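Slatted wood basket with plastic bands, keep it or replace it?

Home > Storage and Tidying > Baskets, Bins and Boxes

lurdes_n
Sun 2 December
Hi all, long-time reader, second post ever I think. I'm redoing the corner by the back door and I want one big thing for all the scarves, hats, dog towels and whatever else the kids drop there. I have a tall round basket made of wooden slats with yellow plastic bands going around it. It came out of my aunt's place in October with a bunch of other stuff and I've been going back and forth on it ever since.

My sister wants me to get one of the Nasex fabric bins because they fold flat. My husband doesn't care as long as he can find his gloves. I like the wood! It's pale and plain and nobody has varnished it, and the yellow is so bright it cheers me up when I come in with groceries.

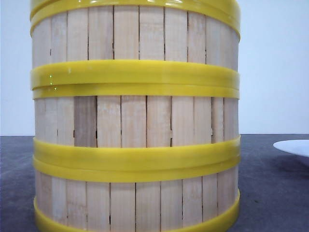 What bothers me is the gaps. Some of the slats don't meet, and I keep picturing wool scarves getting snagged in there. I also have one slat that's a darker grayish color than the rest. Is that a replacement piece or is it going bad? Would you line it, sand it, or give up and buy the fabric bin?

Lurdes Nogueira

pegboardpam
Keep it!! I had a slatted one in my laundry room for years and I still miss it. Line it with an old pillowcase if you're worried about snags. Cut the corners off, fold the top over the rim, done. The gaps are good anyway — damp hats need air.

tsombatkul
I'll be the grump. I wouldn't put knitwear in bare wood, lined or not. Pillowcases slide down the minute a kid yanks something out from the bottom, and then you're back to splinters. If it were mine I'd use it for things that don't care, like umbrellas, rolled-up mats, wrapping paper. Put the scarves on hooks.

On the gray slat, press it with your thumbnail. If it dents a lot easier than the one next to it, I'd worry. If it feels the same it's probably just a different piece of wood. Pale wood is all over the place in color.

Theerawat

pegboardpam
tsombatkul wrote: Pillowcases slide down the minute a kid yanks something out
Mine didn't. Two big safety pins.

tsombatkul
Safety pins and kids, OK.

mudroom_mike
Hooks are great until you own 1000 scarves like my wife does (love you hon). We have a Karakaya bin that size and the trouble with any tall bin is that everything you need is at the bottom. Lurdes, how deep is yours? If your youngest can't reach the floor of it, it will get tipped over every single morning.

lurdes_n
Haven't measured it, but my youngest can get his whole arm in and still not reach what he's after. So yes, tipping is going to be a thing.

Did the thumbnail test. The gray one feels exactly like its neighbors, so I'm leaving it alone. I kind of like it now.

Also should have asked, how do you all clean plastic bands like that? There are a few tiny green specks on one of them and a little white fleck. I don't want to scrub the shine off.

pegboardpam
Dish soap and a soft rag first, always. If the specks are paint, a fingernail might do it. Go easy on water near the wood and wipe along the band so you aren't pushing grime into the gaps.

crateexpectations
Please no melamine sponge on shiny plastic. I dulled a whole toy chest lid that way and had to look at it for four years.

As for the liner, the Oner drawstring ones hold up fine and you can wash them. Get a size up. I bought mine exact and it hung in there like a sad sock.

tsombatkul
A drawstring liner I could live with. I still say umbrellas.

mudroom_mike
For the depth, put a false bottom in. I used an upside-down plastic pail with a round cushion on top and the hats sit up where you can grab them. Put something heavy under the pail first and it won't tip so easily either.

lurdes_n
Oh, the pail! I have one out in the garage doing nothing. Going to try that with a liner this week and hang the long scarves on hooks, so everybody gets a little of what they wanted (Theerawat, your umbrellas can go in the corner next to it).

And I'm skipping the sanding unless somebody feels strongly. I ran a pair of old tights over the inside and they only caught in 2 spots, both near the top.

crateexpectations
Sand just those. Fine paper on your finger, a minute each, then run the tights over it again. If you do the whole thing you'll be picking dust out of those gaps until spring.

pegboardpam
Agree on the spots only. And tell your sister the Mernberg fabric bins at my house have all gone saggy, I can't speak for hers.

lurdes_n
Ha, I will forward that directly. Off to find sandpaper.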